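Keep the landline. Put it on a table.

By Yaryna Marchuk

January 1, 2020

Everybody is doing lists today so okay, a list of one. Keep the landline. I know. I can hear you sighing from here.

Our building on the Mirkton side of town got the letter in July. Grendero, who runs the phone lines for us and for most of the street, wants to "retire" the old service. Nice word. Retire. Like the wires are getting a cake and a card. What you get instead is a box that needs the wall power and the internet and a good mood, and when any one of those goes, no phone. They say fewer than 1,000 homes in the county still use a corded phone as the main one. As if that's a small number. That's a lot of kitchens.

My argument is not that the old phone is prettier, although it is. My argument is that a phone should be a thing in a place. You should know where it is with your eyes shut. You should be able to say to a kid of five, go get the phone, and the kid goes to the table, and there it is, same as yesterday.

A cell phone is in no place. It's in the couch. It's in the other coat. Last winter mine was in the fridge door for most of a Sunday and I missed two calls from my sister, who then called the landline, which rang, because it was sitting where it sits.

And the cord! People complain about the cord. The cord is the best part. It keeps the handset in the room and it keeps you in the room. You can't wander off and start a load of laundry while your mother is telling you about her knee. You stand there, you wind the curl round your finger, you listen. I have had better conversations at the end of six feet of coil than in ten years of walking up and down the driveway yelling "can you hear me now."

Yes they tangle. You let the handset hang and it spins itself out. Thirty seconds. Compare that with a software update.
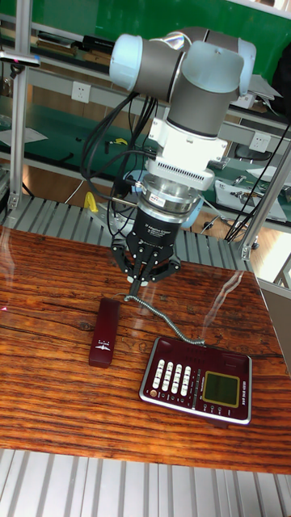 Dark red, silver trim, coiled cord, on a good grainy tabletop.

Look at a desk phone sometime, really look. Oval buttons with some room between them. My neighbor Pylyp Dovhaniuk is 78 and his thumbs are not what they were, and he can dial me on his without his glasses on. On the glass phone his grandson gave him he has called a tire shop in Clavport so many times they know his name. That's not his fault. That's bad design and we all just agreed to put up with it.

I'm told there is a cost. Sure. Grendero's letter says $443 a year to keep the copper line going after the switch, which is robbery, and they know it's robbery, that's how you get people to quit without telling them they have to. Somebody at the county should be asking about that number. I asked. I got a form.

The other thing people tell me is, you only get junk calls on it. Mostly true! I get the car warranty people and a man who wants to clean my ducts. But I get them on the cell too, and there they buzz against my leg in church. On the landline I can just not walk over. It rings, it stops, the house goes quiet, I go back to my soup. You forget how nice it is to let a thing ring in the other room.

Also hanging up. You cannot hang up a cell phone. You can press it. Putting a handset down hard is one of the few pleasures left that's legal and free and I wont give it up for a plastic box with a blinking light.

So if you've still got one, in the closet or down in teh basement, go find it. Wipe it off. Give it a table of its own, a real one, not the floor behind the TV next to the router. Leave a pencil there and some paper. Write your important numbers down because you don't know them anymore, I didn't, I knew my own and my dead aunt's.

And answer the letter before you throw it out. The page you want is the last one, the box at the bottom, "continue existing service." They made it small. Check it, sign it, mail it back, and keep a copy. The Grendero office on Ametepe Road will take it by hand too if you get there before four.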